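The parts come in a green tray

The first thing she does is apologize for the coffee, and the second thing she does is clear a chair for me by moving a box of legend plates onto another box of legend plates. We are in the back half of a long, low workshop in Hestbridge, where for the past 31 years she has put together control boxes for people who need something to start when they press it and stop when they press it again. Feed mixers, car washes, a couple of small ferries, the curtain at a school theater. If you have ever leaned on a big green button anywhere in this part of the county, there is a fair chance it passed across her table first.

She asked me not to use her name, which is a pity, as it is a good one, but she says the customers all call the shop anyway and she likes it that way. So she will be "she" for the next little while, and I hope you will come to like her as much as I did.

I had come to talk about buttons, and I was worried we would run out of things to say by lunchtime. We did not run out. We were still at it when the light started going, and I had to ring home twice.

"People think a push button is one thing," she says, settling in on her stool. "You look at the front of a machine and there it is, a round green cap, and you think, well, that's the button. But that's only the part that says hello to you. Behind the panel there's a whole other half. There's the body, and the collar that holds it, and then the contact block, and the contact block is where the work gets done. You can have the most beautiful cap in the world and if the block behind it is wrong you've got an ornament."

She learned this the slow way. Her first job was in the stores at a bottling plant in Stodcombe, where she handed parts over a counter to electricians who never told her what any of them were for. After a year of that she started asking. One of the older men got tired of the questions and gave her a dead button to take apart at home, and she did it on the kitchen table with a butter knife and lost the spring under the stove. (She found it when she moved out. She still has it, in a tobacco tin, and yes, I was shown it.)

The business is called Sowa, and the name was on the door when she took it over, along with a bench, a drill press and 643 loose terminal screws in a coffee can. She knows the number because she counted them on her first afternoon, having no orders to fill and not wanting to go home. These days there are three people in the shop on a busy week, and the orders do come, mostly by phone and mostly from somebody in a hurry.

I asked her to take me through a job from the beginning, and she was happy to. Everything starts with the tray. Before a tool is picked up, the parts for one box go into one tray, and that tray stays with the job until the lid is screwed on. She is very firm about it. Parts come out of the tray and onto the table to be looked over, and when the tray is empty you ought to have everything in front of you.
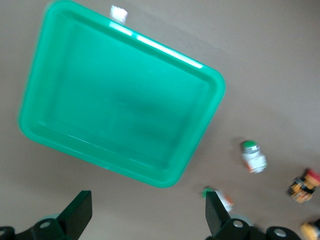

"My rule is that you handle every piece before you build anything," she says. "Pick it up, turn it over, press it. You want to feel it go down and you want to feel it come back. A good one has a sort of a bounce to it, and after a while your thumb knows before you do. I've had new people laugh at me, sitting there pressing buttons like a child in an elevator, and then about a month later I catch them doing it too."

What is her thumb looking for? Grit, mostly, or a cap that has gone on crooked, or a spring that feels lazy. She tells me about one February, years back, when a whole carton arrived with something not quite right in the travel. There were 1,000 of them, and she and her helper of the time sat with the heater going and the radio on and pressed every single one. It took them the better part of a week. The supplier was very nice about it afterward and sent a fruit basket, and she has not been able to look at a pear in quite the same way.

We get on to colors, which I had thought would be a short conversation. Green to start, red to stop, what more is there to say? Quite a lot, as it happens, and she pours more coffee before she begins. Green and red she calls her bread and butter. Yellow she is careful with, as people tend to bring their own ideas to it. Blue she is fond of. White and black she will use if the customer insists, but she likes a plate above them with a word on it, and she likes the word to be short.

"I had a fellow, a lovely man, who wanted every button on his panel to be black, because he thought it looked smart. And it did look smart! It looked like a hi-fi. But I said to him, now imagine it's five in the morning, and it's your newest person, and something is making a noise it shouldn't. Which one do they hit? And he thought about it, and he went very quiet, and he said, all right, give me the red one."

She makes her point about red several times over the day, always in slightly different words, and I came to understand that it is the thing she cares about most. A red button should be easy to find with your hand while your eyes are busy somewhere else. It should never be tucked in a corner or hidden under a flap. She has sent drawings back for that, more than once, and she has lost a job or two over it and does not seem sorry.

The wiring itself I will not try to explain, partly for lack of room and partly from a sense that I would get it wrong and hear about it. She strips a wire in one easy pull, without looking, while telling me about her sister's wedding. Each end gets a little numbered sleeve. Each terminal gets tightened, then left alone while she does the next, then tightened again. "They settle," she says, "like people in a car." When the box is wired she closes it up, sets it on the table and works every button again from the front, with a meter clipped on behind, and writes the result on a card that goes in the box with the instructions.

I wondered whether the work had changed much. She thinks the parts have got lighter and the boxes smaller, and that customers ask for touch screens more than they used to. She has no quarrel with a screen. She fitted one for the Asex sawmill not long ago, a big handsome thing, and everybody was pleased with it right up to the first cold week, when the operators found they had to take their gloves off to use it. They called her up and asked, a bit shyly, if she could put a start and a stop on the side. She had them in a tray before she had hung up the phone.

"You can press a button with your elbow," she says. "You can press it with your hip if you've got your arms full. I've seen a farmer do it with his hat. I don't want to sound old-fashioned, but I do think there's something nice about a thing that moves when you push it."

Toward the end I asked to have a try. She gave me a green cap, a body, a collar and a scrap of panel with a hole drilled in it, and let me struggle. I put the collar on upside down. I put it on upside down a second time. When at last it all went together I pressed it, and it went down and came back, and I pressed it again a good many times while she rinsed the cups and told me that the hole in the panel was the wrong size for a red one, in case I was thinking of asking.

The scrap of panel came home with me. It isn't wired to anything, and it is sitting by my keyboard now with a slight lean to the left.

Sowa takes calls in the mornings, and visitors are welcome if they phone ahead. Bring your own milk.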